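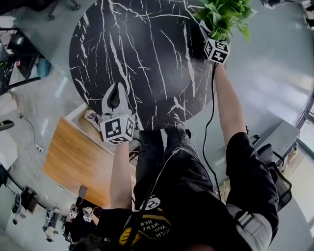 So I finally have a proper side table in the living room, and I am way too excited about it for a grown woman with a mortgage.

Some background. When we moved in last September I put a folding tray next to the couch and told everyone it was temporary (it was there for a year). It wobbled. It held one mug and a phone, and if you wanted a plate too, well, you had a lap. Akua came over for a movie, set down a bowl of popcorn, and the entire thing folded up like it had been waiting for her. We were finding kernels under the rug for weeks!

After that I started looking. I wanted round, because I bang my hip on every corner in this house, and I wanted black, because the floor is pale gray and everything light just sort of floats away on it. What I did not plan on was marble veining. I always thought of that as a hotel lobby thing. Then I saw one with white veins running all over a black top and that was it, I was gone. It was 65 dollars secondhand from a guy named Tetteh, who was moving and very ready to see it leave. I'd seen something close to it new for 310, so I didn't haggle. I probably should have.

Getting it into the right spot took longer than buying it. I tried it in 3 places. By the window it looked great but you couldn't get to the curtain. Next to the desk it was in the way of the chair, plus there are already cables on that side of the room and I don't need one more thing to step around over there. Now it's tucked up close to the plant, close enough that the leaves hang over the edge a bit, and I love it. Green against that black top looks so good. I may have to trim a few leaves if I ever want to use that side for a drink, but I'm putting it off.

One tip if you're moving a round table by yourself: hold it by the rim on both sides, go slow, and move your own feet before you move the table. I learned this with my left big toe.

Other things I've found out so far. Dust shows. Oh boy, does dust show. A damp cloth and then a dry one takes care of it, but if you skip the dry one you get streaks. Coasters are now a rule, and yes, Ayuba, that includes you and your iced coffee.

Next up is the power strip situation, which I've been ignoring since we moved in. I'd like to get it up off of everything and maybe run it behind the desk. If you've done something like that without drilling into the wall, please leave me a comment, I'm renting out my patience at this point.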